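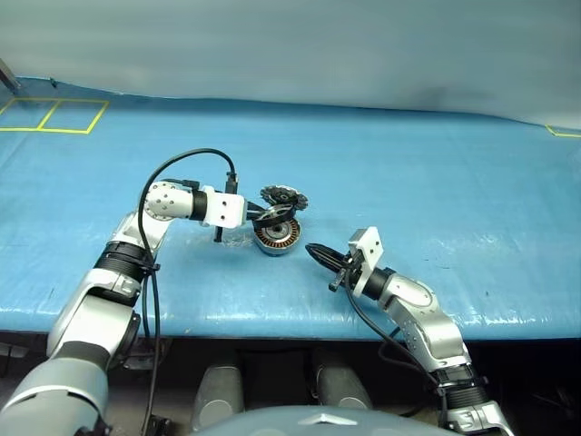
Rotor bell in the left gripper, stator on the pad, right gripper closed and idle.

Thread: Permanent magnet parts on a padded two-arm station, what goes in the work instruction?

btuncer
I am rewriting the work instruction for our rotor/stator handling cell before the June audit. The draft has 4 rules I am fairly sure of and a longer list I am not. The sure ones:

1. Rotor bell and stator are never both held while the bell is within pull-in distance.
2. Taped squares on the pad are the only permitted rest positions between cycles.
3. Any debris on the pad stops the cycle until the pad is wiped.
4. Wrist cables are checked for slack at full reach before the first cycle of a shift.

Opinions wanted on 3. Production says it is too strict.

o_duman
Production is right on 3. If you stop for every fleck you will never finish a batch. Put a size limit on it, or limit it to the area where the stator sits.

maricica.b
Disagree. Look at the photo. There are white flecks right next to the stator, and the bell above it has open spokes. You can't grade debris by size from a head camera on a shiny blue pad. White plastic is harmless to the winding, a steel chip of the same size is not, and the magnets will collect the steel one for you. Stop and wipe.

o_duman
Then say "ferrous or unidentified." A rule the operators skip is worse than a narrower one they follow.

maricica.b
"Unidentified" covers all of it in practice, so you have written the same rule with more words.

nevzat_a
Leaving debris aside, I would change rule 1. "Pull-in distance" isn't measurable at the station. We had that wording at Drirton and every shift had its own number. Replace it with a fixed clearance in mm, measured once per rotor type with a force gauge, and write the value on the sheet. Ours was 70 mm for the larger bells. Don't copy that number, it depends on the magnets.

Also specify the approach. A tilted bell makes contact on one side first and that is how you scrape enamel off the end turns. Ours said: level the bell outside the clearance, then descend on the axis. No rotation inside the clearance.

btuncer
Fixed clearance is good, I will take that. On leveling, we currently allow a tilt during inspection so the camera can see the inside of the bell. Is that a problem if it happens over the stator?

nevzat_a
Yes. Do the inspection somewhere else. You have two taped squares at the far left of the pad and at least one corner marked on the right. Assign one to inspection and write it down. Nothing magnetic gets tilted over a winding.

eylul_isik
Two points on the cables. "Checked for slack" is not a check, it is a hope. State the pose. We use two poses, arm fully forward and wrist at its rotation limit, and the cable must not go tight in either. Second, the left one makes a high loop over the wrist before it runs back to the tie near the elbow. A loop that high can catch on the other arm in crossing moves. I would shorten it and add a second tie, then repeat the pose check.

btuncer
Shortening it was tried. It went tight at the rotation limit and we lost a connector at cycle 129.

eylul_isik
Then leave the length and forbid crossing moves in the program. Put it under limits in the instruction, otherwise the next person who edits the path won't see it.

o_duman
Is the pad itself in scope? Soft vinyl is fine for dropped parts but a stator can rock on a crease. I would want a flat nest.

maricica.b
A nest also collects chips. If you add one, it gets wiped with the pad under rule 3.

btuncer
Revised text so far:

1. Clearance between bell and stator is fixed per rotor type and listed on the sheet. Inside it, one part is gripped, the other rests, and the bell is level.
2. Inspection tilt only in the assigned square.
3. Any debris on the pad or nest: stop, wipe, log, resume.
4. Cable check in two named poses. No crossing moves.

Rule 3 stays as it was. The log has 197 entries and I can't tell from it which ones were metal, so I am adding a column for that.

o_duman
Fine with the column. Review rule 3 once it has a few months of data in it.

nevzat_a
Add the revision of the gripper fingers to the sheet too. A change in finger length moves your clearance.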